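A conta que falta no orçamento do robô doméstico

A Clorard quer vender às famílias um robô que arruma quartos e, na proposta que mostra aos investidores, o hardware ocupa quase toda a folha. Os dados de treino cabem numa linha: 300 horas de gravação, com pinças manuais, em casas comuns. Esperanza Doucet, que avalia compras deste tipo na Romosier, pediu a linha por extenso. Recebeu 2 páginas e continua por convencer.

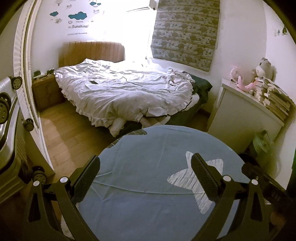

Pinça manual aberta sobre um tecido com uma estrela branca, num quarto com a cama por fazer.

«Pagam a pinça e esquecem a casa», diz Doucet. Deslocações, seguros, peças gastas e revisão das gravações podem somar até 70 por cento do custo, pelas contas dela – e a Clorard não orçamentou a revisão. O fornecedor, a Kowalchuk, cobra à parte as almofadas de contacto.

Há ainda o calendário. O plano prevê 161 casas antes do fim do contrato. Doucet só assina a primeira tranche, e quer ver as faturas antes de falar da segunda.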